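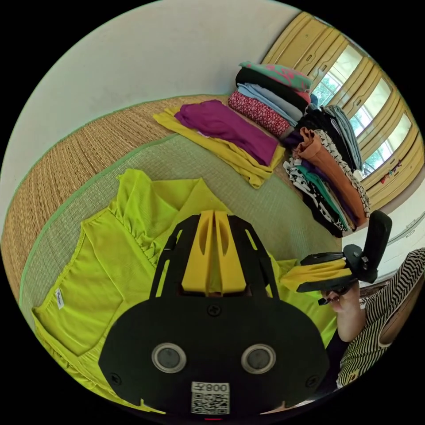
Stripes go with everything, including laundry day.

I own 43 tops. I know this because last February I pulled every single one out of my closet and piled them on the bed, and then I had nowhere to sleep until I'd dealt with them. Forty-three! I wear maybe nine. The rest have been living on the high shelf for years, in the company of a ski jacket and a bag of other bags.

I grew up in Flelside, where people hung on to clothes until the clothes gave out. My grandmother had one good coat. She brushed it on Sunday nights and kept it on a padded hanger, and when the lining went she put in a new one, a shiny plum color that she would flash at you if you asked nicely. I thought about that coat a lot while I was sitting on the floor next to my pile, holding a sweater with the tags still on it.

So I gave myself a year of buying nothing new. Secondhand was allowed, mending was allowed, swapping with my sister was very much allowed (she has better taste and shorter arms). I lasted until the middle of summer, when I bought sandals in a panic before a wedding. I'm not counting the sandals.

The mending was what surprised me. I signed up for a Saturday class at Enriquez, the fabric store over in Esum, the one with the creaky stairs. It cost $40 and they gave you coffee and a needle. I'd pictured neat, invisible repairs. My first darn looked like a spider had been in a car accident. But the elbow held, and I've worn that cardigan through most of the fall, and a woman in line at the pharmacy asked me where I bought it.

After that I got a little obnoxious. I fixed a hem for a neighbor who hadn't asked. I bought a jar of mixed buttons at a yard sale for 2 dollars and spent a whole evening sorting them by color in front of the TV. I learned that most of what I'd called worn out was only missing a button or pulling at a seam, and that a blouse I'd been avoiding for three years needed four minutes and some green thread.
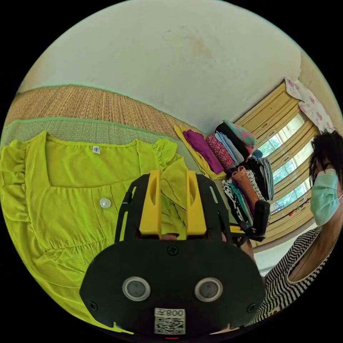
Lime green, square neck, laid flat.

Folding, though. I have opinions now. Heavy knits get folded, always, or they grow shoulders like a linebacker. Thin blouses I fold in thirds with the sleeves tucked behind, and I smooth them with the side of my hand first, which does half the work of an iron. I tried the standing-up-in-a-drawer method and it looked gorgeous until I took out one T-shirt and the whole row lay down.

I also kept a list of everything I nearly bought. By the time I added it up it came to $335, and that's with the prices I could remember. The biggest item was a Zellamex raincoat I visited online like a sick relative. I still want it, if I'm telling the truth. It's a really nice blue.

My closet is down to 26 tops, and the ski jacket has gone to my sister. The bag of bags is still up there. I'm writing this on 8th December with a sock pulled over a lightbulb, which is how my grandmother darned heels, and the coffee's getting cold, and there are six more socks in the basket.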